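Bilov Facade Anchor Rail, 3-Metre Lengths

Print this page | E-mail to a colleague

Anchor rail for fixing brick and precast cladding to concrete floor slabs in mid-rise and high-rise buildings.
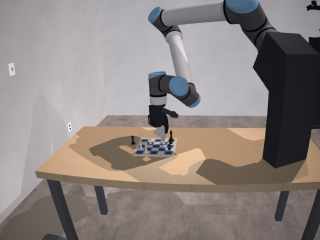
What it does

The Bilov rail is cast into the slab edge when the floor is poured. Once the formwork is off, T-head bolts slide into the open channel and carry the shelf angles or panel brackets. Brackets can be moved sideways along the channel until the bolt is tightened, so small errors in setting out can be taken up without drilling the slab.

It suits residential and office buildings with repeated floor plates. For setbacks, terraces and curved slab edges, ask for the Stekitz short rail, which is sold on its own page and takes the same bolts.

Specification

Length: 3,000 mm
Anchor spacing: 300 mm centres
Steel: hot-dip galvanised as standard, stainless to order
Channel filling: closed-cell foam strip with pull cord
Bolts: T-head, sold separately in galvanised or stainless to match the rail
Product code: BR-217

Load tables are supplied with every quote. They assume uncracked concrete at full design strength. If your engineer is working with cracked concrete, or the slab edge is thinner than the table allows, ask for the reduced figures before you order.

Fitting

Nail or screw the rail to the inside face of the edge form through the holes provided. Keep the channel face hard against the form – any gap will let slurry in past the foam. Tie the anchors to the edge reinforcement with wire. Do not weld them, and do not bend an anchor to get around a bar. Move the bar if the engineer agrees.

Leave the foam in place until the cladding crew is ready to start. Pull the cord from one end and clear out what is left with a screwdriver. Turn each bolt head a full quarter turn in the channel and check the slot mark on the bolt end before tightening to the torque on the bag label.

Rails can be cut on site with a cold saw. Treat cut ends on galvanised rail with zinc-rich paint.

Ordering and delivery

Galvanised rail is held at our Orumside yard and can be picked up from 7 a.m. Stainless rail is made by Costigan and comes to us for checking before it goes out. Please give the slab edge length for each floor with your order so bundles can be tagged by level. A forklift or crane is needed at the site for full bundles.

Cut lengths and opened bags of bolts can't be returned.

Print this page | E-mail to a colleague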